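Blackwood Council Approves Shared Laundry Rooms for Older Apartment Buildings

The Blackwood Town Council has approved a program that will place shared laundry rooms in older apartment buildings that were built without them. The measure passed in the evening session after nearly two hours of public comment. Work on the first rooms is expected to begin in September.

Under the program, owners of buildings with at least 17 units may apply for a grant toward plumbing, wiring and ventilation. In return, they must keep the rooms open to all tenants, hold prices at a level set each year by the town, and post a phone number that tenants can call when a machine is out of service. Owners who close a room before the end of the agreement will be asked to repay part of the grant.

The Housing Office has identified 2,195 apartments in Blackwood that have no washing machine hookups and no laundry room on the property. Most are in the streets between the rail yard and the river, where the last public laundromat closed when its lease ended. Residents there now use a laundromat in Ikulthorpe, a trip that takes two buses for those without a car.

"A household should be able to wash its clothes without giving up half a day to do it," said Ingrid Doucet, director of the Housing Office. "These buildings are sound, and people want to stay in them. What they lack is a room with working machines and a drain."

The office considered two other plans before settling on the grants. One would have paid for a town-run laundromat on the site of the former bus garage. The other would have helped tenants buy small machines for their own kitchens. The first was set aside when soil testing at the garage site raised the expected cost. The second was dropped after inspectors reported that the water lines in many of the buildings could not carry the added load.
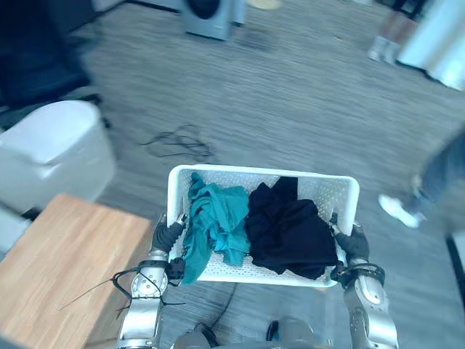
Grants will be awarded in two rounds. The first is limited to buildings with an existing basement or ground-floor storage area that can be converted without changes to the outside walls. The second will be open to all eligible buildings, including those that would need a small addition in a rear yard. Applications for the first round will be accepted at Town Hall and by mail, and owners will have 30 days to respond if the office asks for more information.

Each room must include at least one machine that can be used from a seated position, a folding surface, and lighting that stays on while the room is occupied. Doors must be wide enough for a wheelchair. Dryers must vent to the outside, and the vents must be cleaned on a schedule approved by the fire marshal. Machines must accept coins as well as cards, a requirement added at the request of tenants who do not have bank accounts.

Dwayne Ferreira, who represents the river district on the council, introduced that amendment and one other. The second limits quiet hours to the period between 10 p.m. and 6 a.m., so that people who work late or early shifts will still be able to use the rooms. An earlier draft would have allowed owners to close the rooms at 7 p.m.

Several owners spoke against parts of the measure. Emiliano Medrano, who manages three buildings on the north side of town, told the council that he supported the grants but was concerned about the price limit. He said that water and sewer charges had risen faster than rents and that a fixed price could leave smaller owners paying for the difference. The council responded by adding a yearly review, under which the price may be raised if utility rates increase.

Other speakers asked about noise. Hafþór Hallgrímsson, an engineer with the consulting firm Pornarden, which prepared the technical report for the town, said that rubber mounts and a thicker floor slab would keep vibration within the limits already set by the building code. He recommended against placing machines directly below bedrooms - a point that was later written into the grant conditions.

The report drew in part on the experience of Wusitz, where a similar program has been in place for several years. Officials there advised Blackwood to settle the question of repairs before any machines were installed. As a result, owners must sign a service contract before the final grant payment is released, and a machine that is out of order must be repaired or replaced within ten days.

Dede Gbeho, a tenant who collected 300 signatures in favor of the program, thanked the council after the vote. She asked that notices be printed in the languages spoken in each building and delivered to every door, as posted notices are often taken down. The Housing Office agreed to do so for the first round.

The measure passed by a vote of six to one. Application forms will be available from the Housing Office at Town Hall, and staff will hold an information session for owners and tenants in the second-floor meeting room before the first round opens. Tenants who wish to know whether their building is eligible may contact the office directly and do not need the owner's permission to ask.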